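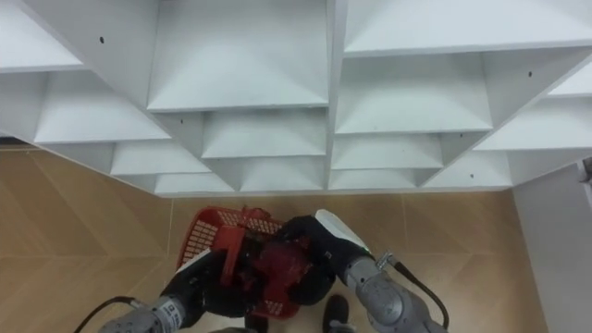
Slide 1. Both grippers on the basket, from head height

Speaker notes, Arne Fuchs. Teaching by hand, teaching from across the room. Saturday session, 22 February 2025.

Good morning everyone, and thank you for giving up part of a Saturday for this. (Wait for the door. There will be people with coffee.) I'm Arne, I look after the teaching side of things at Pridetti, and for the next little while I'd like to talk about how you get a job out of your own head and arms and into a robot's.

Leave slide 1 up while saying all this. Ask them to have a good look at the basket and then ask how they would pick it up themselves. Let two or three people answer. Somebody always says "by the handle", and that's a perfectly good answer, but on this slide the handle is folded down across the middle and the grippers have it by the two sides. Both arms have to agree with each other. If your left hand goes up a touch and your right doesn't, the basket tips, and whatever is inside goes to one end.

Then the point I most want them to take home: from up here you see the grippers and the basket very well, and you see the shelves at a steep slant. When you are driving from a view like this you lose your sense of how far away the shelf is. I have been doing this for years and I still stop short. Tell the December story here if there's time (the one with the tea tray at Kinyua). Keep it brief, Arne, you never do.

Now, the two ways of showing.

By hand first. You stand next to the robot, the joints are let go soft, and you take hold of the arm and walk it through the job, rather as you'd guide a child's hand round the letter S. It's lovely for beginners. You feel the weight, you feel when a joint is near the end of its reach. The trouble comes with two arms, as most of us only have the two ourselves, and you end up hugging the machine. We did 13 tries like this in our first week with the Fasar rig, and I had a sore back and one try worth keeping.

Remote control second. You sit or stand somewhere comfortable, you move, and the robot's arms follow. Both hands are yours to use, and you aren't in the robot's way. What you give up is touch. You can't feel the basket catch on the edge of a shelf, so you have to learn to see it, and that takes patience. I tell new people to expect 10 poor tries before a decent one and not to be cross with themselves about it.

(Sip of water. Next slide.)
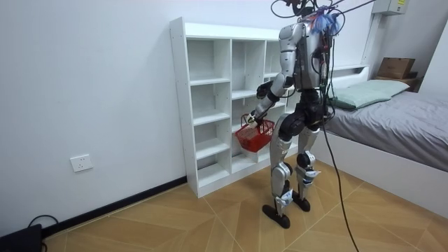
Slide 2. Side view, one hand on the basket handle, the other up by the shelving

Give them a moment with it. This is the view I wish everybody had on a second screen. From the side you can judge the gap between the basket and the cubbies at a glance, and you can see the feet too, which people forget about entirely when they're busy with the hands. The robot is in a slight stride here, and how it stands decides how far it can reach.

Point at the hand on the handle and remind them of slide 1. Same basket, quite different grip. Two sides held gives you a steady, level basket and no spare hand. One hand on the handle gives you a spare hand, and then the basket can swing. Neither is wrong! But please choose one before you start a set of tries and stick to it, or at the very least write down which is which. If half your tries are held one way and half the other and it's all in one heap, the robot has been shown two jobs and told they're one.

Mention the cable on the floor. Walk its path with your eyes before every try. I say this in every talk and I shall go on saying it.

Some habits that have served us well, to be said slowly:
Start each try from the same stance.
Move at the pace you'd use carrying a full cup.
If you fumble, carry on and recover, and mark the try as a recovery. Those are worth having.
Pause when the basket is level with the shelf you want, then go in.
Stop when you're tired. Our Pustex set had 52 tries and we kept 41, and nearly all the ones we threw out came from after lunch.

Questions. Someone is bound to ask which of the two ways I'd pick if I could only have one. For baskets, remote control. For anything where you have to press or feel for a click, by hand. Ask them back what their own job is, it usually gets a better chat going.

Leave slide 2 up during questions. Sign-up sheet for the afternoon practice is by the coats.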